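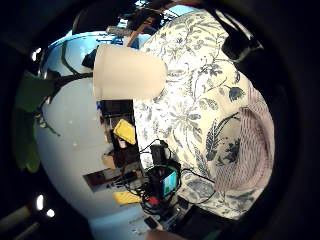 Photo: Effie Leckie

Forum > Dairy > Calves and heifers

Milk powder for late calves
Posted by Shona Lindsay, October 2020

We have 18 late heifer calves still on milk and I'm changing from whole milk to powder. Do I swap over in one go or mix the two? They are on a Jumitz feeder, twice a day.

Stavros Zervas
Mix them. I go over a week, a bit more powder each day, and keep the feed times the same. If any start to scour, hold where you are and ring your vet if it doesn't clear up. Weigh the powder – scoops vary a lot between bags. Also check the teats on the feeder, as old ones let the milk through too fast.

Sorcha McIver
We did it in one go last year with 11 calves and they were fine. Used Hemmin.

Mwanahawa Bakilana
Agree with Stavros. Read the mixing rate on the bag too, because some give it per litre of water and some per litre of made-up milk.

This site uses cookies. By carrying on you accept our cookie policy.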